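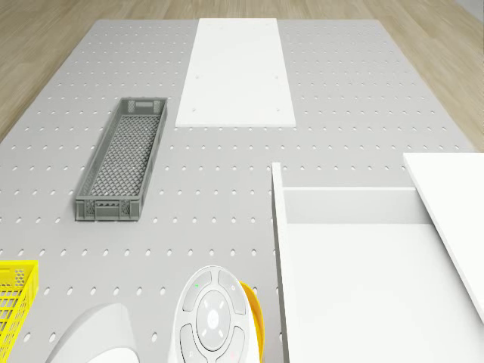 A gray basket and a flat white panel on a pegboard tabletop.

Better Streaming at Home: Small Fixes That Work
By Barnabás Simon – April 13, 2026

I love a good movie night, and I hate the little spinning circle! Try these before you pay for a faster plan.

Move the router first. Mine sat on the floor behind the TV for years, and lifting it onto a shelf made a huge difference (I did a happy dance). Keep it away from the microwave and the fish tank.

Use a cable if you can. I ran roughly 31 feet of it along the baseboard to the den, and the picture hasn't frozen once – not even during the big game.

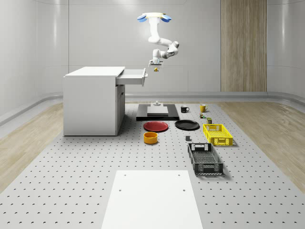 Clear out your streaming stick

Old apps eat up space. I deleted eight that I never opened, restarted the stick, and the menus felt brand new. Check for updates while you're in there!

Watching away from home

Going abroad in September? Download your shows on your own Wi-Fi before you leave, and open each one once to make sure it plays. Hotel internet can be painfully slow, so pick the standard quality setting – it looks great on a tablet.

Last updated by Barnabás Simon
Contact | © Zavley Home Tips | Back to top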